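Subject: Re: [teleop] sim demos by spacemouse, wrist view only??
From: Morkus

On Saturday, Pirnen wrote:
> We collected 300 demos in the Britton sim last month, all spacemouse,
> operator gets the third person view plus wrist view. Policy only gets
> the wrist. Training goes fine, then in rollout it hovers over the box
> and never commits. Has anybody tried making the operator drive from
> the wrist view only? Is it worth the pain? Also how do you deal with
> people's different habits, we have 11 operators and you can tell them
> apart from the plots.
>
> Second thing, do you keep the failed grasps or toss them?

Yes, tried it, yes worth it. Quick answers, have to run in a minute.

Wrist only for the operator. First day is miserable, everybody overshoots and people complain they can't judge depth. Give them half a day. What you get after that is demos where the motion depends on stuff the policy can see too. With the third person view on, our people were lining up off the table edge in the big window and the wrist picture had nothing in it to explain why they turned when they turned. Your hovering sounds a lot like that.

Turn the rotation gain way down before you start. Ours was at the Michiels default and everyone was fighting yaw the whole time. Clutch on the left button, not a toggle. Toggle = people forget which state there in and you get long dead stretches at the start. Trim those, the policy learns to sit still otherwise.

Habits: we wrote one page of rules and it helped more than any filtering. Approach from above, stop, yaw, then go down, close, wait a beat, lift. The stop before the yaw is the one they skip. We threw out 179 of the early ones that were recorded before the page existed and success went up with less data, make of that what you will.

Failed grasps: keep them if the operator recovers in the same episode. Toss if they reset. Label them either way, you will want it later and you wont remember.

Someone asked last time about episode length, ours are mostly under 18 seconds once trimmed. Longer than that is normally somebody hunting for the yaw. Can send the config if the list takes attachments that size, last time it bounced.

Yaw is where I would spend the operator training time, boxes especially. Round stuff forgives you, a carton doesn't, come in off angle and you push a corner instead of closing on a face. We have them practice on the Colgate box, fingers open, and get the pads squared up to two opposite faces before going any lower. Judge it from the wrist view alone. In the attached the box has a corner pointing to the top of the view and the right pad already covers part of its side, with the body of the gripper hiding the bottom, so the operator has to work off the upper part and the printed faces. There's a bit of another red package over past the right link too, so tell them wich one they are going for before the episode starts, in the task string as well. 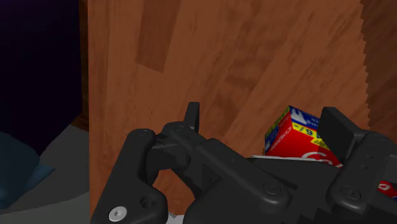
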